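2019-10-18

Dishwashing liquid, second go. Givance claims Plinoline cuts grease at half the usual dose. I don't buy it yet. Their sheet gives 81 percent removal and never says what the grease was, or how hard the water.

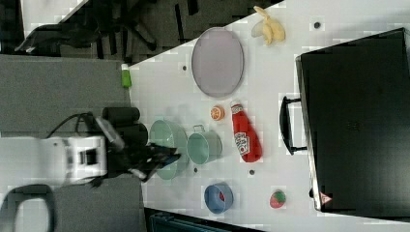
Green bowl and the smaller pot beside it.

Ran lard on steel coupons, tap water, 7 minutes soak, no scrubbing. Half dose looked fine until I weighed them. Coupon 656 came back heavier than it went in, so either residue or my drying is bad. Suspect the drying. Throwing out that one and its neighbor, which leaves 2 good ones. Not enough to say anything. 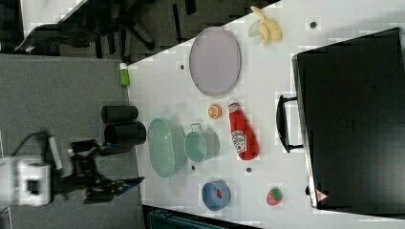

White table, large green basin.

Gutent as the control on Monday, same lard, full dose. Somebody please stop rinsing the Nechyporuk beakers with the sample bottle. Need to ask Givance for their water hardness again.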